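Booking me for your event – the questions I get asked most

Last updated 8/27/24

I play weddings, birthdays and the odd works do from my base in Cullport, and the same questions land in my inbox every week. I've put my answers on one page so you can have a read before you get in touch (though do get in touch, I like a natter).

What sort of music do you play?
Mostly soul, disco and funk, with house later on if the room wants it. I started out collecting Northern Soul singles and I still bring a box of them everywhere. Chart stuff is fine too, I'm not a snob about it!

Can we choose the songs?
Yes please. Send me a list of your must-plays and a shorter list of things you can't stand. Four weeks before is ideal. I won't stick to the list in order, as I like to watch the floor and see where it's going, but your favourites will get played.

Do you take requests on the night?
I do, unless you've told me not to. Some couples would prefer their uncles kept well away from the decks and I'm happy to be the bad guy.

How long do you play for?
My usual set is four hours. I can go longer for an extra charge, as long as the venue's licence allows it. If you'd like background music while people eat, tell me when you book and I'll work it into the price.

How big a room can you cover?
My own speakers are good for roughly 200 people. For anything bigger I hire in a second pair and pass the cost on with nothing added. The Sutherland and the Finska both have house systems I've used loads of times, so you'd save a bit there.

What do you need from the venue?
A sturdy table, two plug sockets on the same wall and somewhere to park while I unload. I'm self-employed with my own public liability cover, and my gear is PAT tested – most places ask for the certificates and I'll send them over myself.
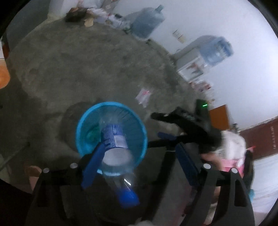

Water bottle and blue bin.

Do we have to feed you?
It isn't in my contract, but if I'm setting up before the meal and staying until the end then a plate of something is very welcome. I eat anything except mushrooms.

How much is the deposit?
A quarter of the fee, and that holds your date. The rest is due a fortnight before. If you cancel I keep the deposit, but if you're only moving the date and I'm free on the new one, I carry it across.

What if you're ill?
Touch wood, I've missed one gig so far. I'm in a group of local DJs who cover for each other, and whoever steps in gets your song list and all my notes. If you'd sooner have your money back, you can.

Do you travel?
Anywhere up to Dunon is included. Further than that I charge for fuel, and for a room if we finish very late.

How far ahead should we book?
Summer weekends go about a year ahead. December fills up quickly as well, so for a Christmas party I'd ask by the end of the summer. Midweek dates are much easier – I've said yes with 3 days' notice before now.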